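Tube rack
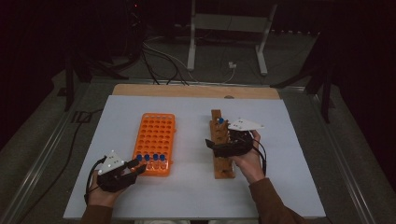 An orange plastic rack with four blue-capped tubes in a row, and a brown wooden rack to its right.

14 shares | 6 comments

A tube rack is a holder that keeps small tubes upright and in order. I've used them most of my working life, first at Koloslow and now at Tultlow, and I'm still oddly fond of the things! The usual sort is a block or tray with holes in a grid, and people call it a rack, a stand or (in our building, anyway) a "brick".

Materials

Plastic is what most of us reach for. It's light, it rinses clean and it comes in loud colours, so you can spot yours across the room. The orange one in the photo has its holes in four columns. Wooden racks are older in style and I like the weight of them -- but they stain, and they hate a long soak.

Filling and moving

I fill a row right across before starting the next. Zoriana Levchenko taught me that, along with keeping one cap colour to one batch. When tubes go from one rack to another, move them singly and hold them by the cap, checking first that it's screwed down. Our Purnitz store has 202 racks on the shelves, and Vsevolod Kobzar wants every one labelled on the short side (he's right, but it took me ages to get into the habit).

See also: Test tube; Bottle crate; Romaniuk stand

6 comments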